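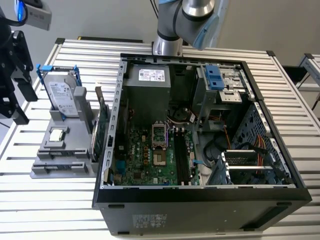 Bench in starting layout: Dell on its side with the socket open, CPU, card and Seagate in the holder.

Bench notebook, February
Wader evaluation, second entry

Loan kit from Arnwood, ticket 1513. We have it until the end of the month, after which they either get it back or get a purchase order. The quote is still sitting in the shared folder under "Wader FINAL revised". There are 2 files with that name. They disagree about freight.

For anyone picking this up cold: Wader is the package Arnwood sells for putting arms to work on desktop rebuilds. What you pay for is the task software, the fingers, the wrist camera mount, the drawings for the printed holders and a year of phone support. Arm, bench and computers are your problem. The brochure says "ready to work out of the carton", and I suppose the carton was ready.

8:40 am. Started up. Licence server wanted a code, code was in an email, email had gone to the old Plestska address which forwards to purchasing. Purchasing were very nice about it.

9:30 am. Holder calibration. You jog the gripper to each reference point in turn and press accept. The manual gives this 20 minutes. I took until morning tea, partly because the jog speed resets to crawl every time you change axis, and there's no setting for that. I've looked. Emailed support and got a reply before lunch, which I'll score in their favour. The reply was that there's no setting for that.

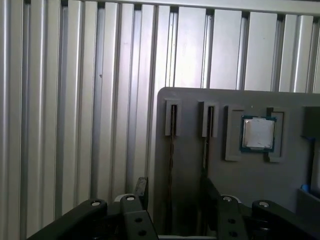
Holder design is the part of the kit I'd pay for on its own. Arnwood send the drawings as editable files with the clearances called out, so you can open up a slot for an odd-sized part without redrawing the lot, and the colour makes no difference to the detection as far as I can tell. We stayed with grey. The CPU nest is my favourite bit: an L-shaped guide on either side of the chip and open space elsewhere, so the fingers have somewhere to go. Compare the Yurchenko trays we trialled, which had a full wall all the way round and looked beautiful and were no use to anyone with fingers, robot or otherwise. Only grumble is that the drawings come with no part numbers on them, so our print queue is now full of things called "holder_new".

11:15 am. Went through the task editor. You build a job out of blocks (approach, grip, lift, place, release) and each block has a little drawer of parameters. Most are sensible. Grip force runs from 0 to 1000 in units the manual declines to name. I asked support. They're asking engineering. In the meantime I've written "Wader units" in our procedure and will defend it.

Things to note about the editor while I remember:
– undo works inside a block but not across blocks
– a saved job carries the holder layout with it, so if you move the holder you have to re-save every job. Put a paint mark on the bench before anybody starts tidying
– the simulator is decent and doesn't need the arm switched on
– the default name for a new job is "Job". So is the default for the next one

1:50 pm. Approach angles. The default for every part is straight down, fine for a drive in a slot and a bit blunt for anything small. The wrist can come in tilted if you untick "keep vertical", a box three menus deep under Display, of all places. Tilted, the camera sees past the fingers much better. I'd make tilted the default for the CPU and leave the rest.

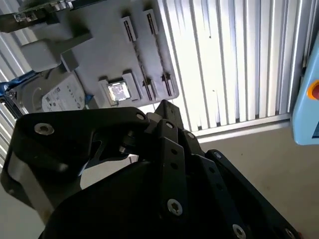
The catch is that the tilt belongs to the job and not to the part, so one job can't mix the two. You end up with a job for the CPU and a separate job for everything else, and you chain them with the scheduler, a feature the quote lists as optional. I can see how that decision got made and I can see which department made it.

3:20 pm. Rang Arnwood about the scheduler. They'll add it to the loan licence for the evaluation and "have a conversation" about price. Asked for the freight question to be settled in the same conversation.

Where I've landed so far: holders very good, support quick, manual optimistic, menus laid out by someone with a grudge. Compared with Yurchenko I'd still take Wader, mostly on the holders and on being able to get a person on the phone. No view yet on the socket lever or the SATA lead, the manual is silent on both.

Still to do:
– re-save jobs after the paint mark goes down
– rename everything called "holder_new"
– get the force units in writing
– find out whether spare fingers are sold singly or as a pair
– tell purchasing which FINAL is final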